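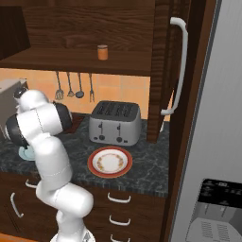

Robot club at Brelcombe Middle School meets in room 21, right after last bell, and the big question this year is a simple one. How do you teach a robot arm to do kitchen stuff? You'd think easy. You do kitchen stuff all the time. You get a plate, you get a snack, done. But an arm doesn't know what a plate is. Doesn't know what "get" is either. So the club practices in a kitchen that lives inside a computer. Look at the toaster – four slots, two levers, two round knobs. Somebody had to build all of that as a computer shape before an arm could even bump into it. Same with the plate with the little orange and yellow flowers on it. This page is for anybody in grades 4 to 8 who wants to know how it works, and maybe wants to join.

What is a simulation?

A simulation is a pretend world with rules. Video games are sort of like that. You jump, you come down. Why? The game has a rule for gravity.

Ours has rules for gravity too, and for how heavy stuff is, and how slippery. If the arm pushes a plate the computer does a bunch of math and works out where the plate slides. Then it does it again. And again. Tiny steps of time, so many per second that it looks smooth to us.

Ours is called Prernedel. (Say it pruh-NER-dull. We think.) Two high school students started it for a science fair and it just kept growing. It runs on the school computers, even the old ones by the window, only slower.

Why not use a real arm?

Lots of reasons. Real arms cost a lot. Real arms can pinch you. Real plates break!! In the computer you press R and everything goes back to where it was. Sixth graders last spring pressed R a LOT.

Also, speed. A computer can practice while you're asleep. Shiyu Liang, grade 8, set up a practice run one Friday and by Monday it had done 3,000 tries. Not good tries, mostly. But 3,000.

The parts of an arm

Think of your own arm. Shoulder, elbow, wrist, hand. A robot arm has parts like those, but it gets different names for some of them.

Base. The bottom. It stays put. Everything else moves compared to the base.

Links. The stiff parts, like the bone in your forearm. Links don't bend.

Joints. The places that turn. On our arm there are black rings, so look for black and you've found where a joint is. Easy.

Wrist. Turns the hand to point the right way.

Gripper. The hand. Ours has small fingers. It opens and it closes and that's pretty much it. No waving.

Try this at home: hold your arm out and don't bend your elbow. Now try to touch your nose. Can't do it! Every joint you lose is a bunch of places you can't reach any more. That's why robot arms have so many joints, and why ours sometimes folds itself up in a big bendy elbow shape just to get at something close by.

How do you tell it what to do?

OK so this is the part where most new kids get stuck. Read slow.

You can't type "bring me the cupcake." I mean you can type it. Nothing happens.

You have to break the job up. Here's the cupcake job, the way the beginner group wrote it on the whiteboard:

1. Find the cupcake.
2. Move the gripper over it. Stay high.
3. Open the fingers.
4. Go down slowly.
5. Close the fingers. GENTLE.
6. Go up.
7. Move over the other plate.
8. Go down.
9. Open.

Nine steps for one cupcake. And we forgot one. After step 9 the arm needs to go back up before it moves sideways, or it drags its fingers right thru the cupcake. Saskia Pearce caught that one. She's in grade 6 and now she checks everybodys lists. 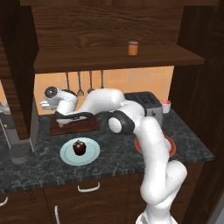 Each step on the list then gets turned into numbers. How far left or right, how far forward or back, how high up. Three numbers tell you a spot. Then more numbers for which way the gripper is pointing, since a hand in the right spot pointing at the ceiling won't pick up anything.

Then the computer has to figure out how to turn each joint so the gripper ends up there. It's a puzzle with more than one answer. Put your finger on the corner of your desk. Keep the finger there and wiggle your elbow up and down. See? Same finger spot, lots of elbow spots. The arm has to choose one, and it had better choose one where the elbow isn't inside the cabinet.

Things in the way

A kitchen is full of things in the way. That's what makes it a good practice room. You've got a shelf up above, and utensils hanging under it, and a wall behind. A counter below. Go too high and you hit something. Go too low and you hit something.

There's a trick for this called a bounding box. You pretend each thing is inside an invisible box a little bigger than the thing. The arm's rule is: stay out of the boxes. Boxes are fast to check, much faster than checking every curve of a ladle. Bad news, if you make the boxes too big the arm thinks there's no room and just sits there. We had that for two whole meetings. The box around the orange jar was as wide as the whole shelf. Somebody typed 330 where they meant 33. Check your numbers!

How does it see?

In the simulation there are pretend cameras. They make pictures just like a real camera would, except everything in the picture comes from math.

To the arm a picture is a big grid of colored dots, called pixels. It has to learn which dots are cupcake and which dots are counter. Dark things on a dark counter are hard. A dark cupcake on a pale blue plate, much easier. If you're making your own job for the arm, start with colors that are really different from each other. Then make it harder later.

We also had a group try moving the cameras around. Put the camera in one place and you can see the toaster just fine. Move it, and now the arm is blocking half the stuff you care about. Real robots have this problem too. They get in their own way. So do people, try threading a needle with your thumb in front of it.

Learning by trying

There are two ways to get the arm to do a job. One is the list way, up above. You write every step.

The other is the practice way. You give the arm a score. Close to the cupcake, some points. Touching it, more points. Holding it, lots. Knocking the plate on the floor, minus points. Then it tries random stuff and keeps what got points.

Sounds great. But the arm will do exactly what gets points and it doesn't care what you meant. Vistis (that's the team with the green folders, they named themselves) gave points for "cupcake is high up." They wanted it lifted. The arm learned to whack it so it flew. High up! Lots of points! They changed it to "cupcake is high up AND fingers are closed on it" and that fixed it. Took up to 6 hours for each practice run though, so be careful what you give points for before you hit start.

The competition

Once a year we enter the Mitsotakis-Vlachou Junior Kitchen Challenge. It's all on computers so nobody has to travel. Every team gets the same kitchen, but the judges move things before the run. The plate might be over there now. There might be a cup where there wasn't a cup. So you can't just memorize one set of numbers and you need to write a program that looks first.

You get points for finishing the job and lose points for bumping. You also have to write one page on what went wrong and how you fixed it. Please don't write that on the last night like we did.

Practice day for this year's is November 6, 2021, in room 21. Bring lunch. The real thing is in May.

Words to know

Simulation – a pretend world in a computer, with rules.

Joint – a place where the arm turns.

Link – a stiff part between joints.

Gripper – the hand.

Pixel – one dot in a picture.

Reset – put everything back to the start.

Collision – two things bumping. Usually the elbow.

Try it without a computer

You need: a friend, a plastic cup, a table, something to cover your eyes.

One person is the robot. Eyes covered, one hand on the table, thumb and one finger out for the gripper. Other person is the programmer. Put the cup somewhere on the table. The programmer can only say these words: left, right, forward, back, up, down, open, close, plus a number. So "left 2" or "down 1." No "a little more." No "nooo." The robot does exactly what it's told, even if it's dumb.

Decide before you start how big a 1 is. Everybody forgets this. Is it an inch? Is it a hand? If the robot and the programmer have different 1s the cup goes on the floor, so use a plastic one like it says.

Then swap. Then try it with a second cup in the way.

How to join

Come to room 21 after last bell. You don't need to know how to code. You do need a form signed, they're in the tray by the door. If you're in grades 4 or 5 your pickup person has to come in and sign you out. New people start on the cupcake job and pick a team after that. Bring a pencil, the whiteboard markers are all dried out agian.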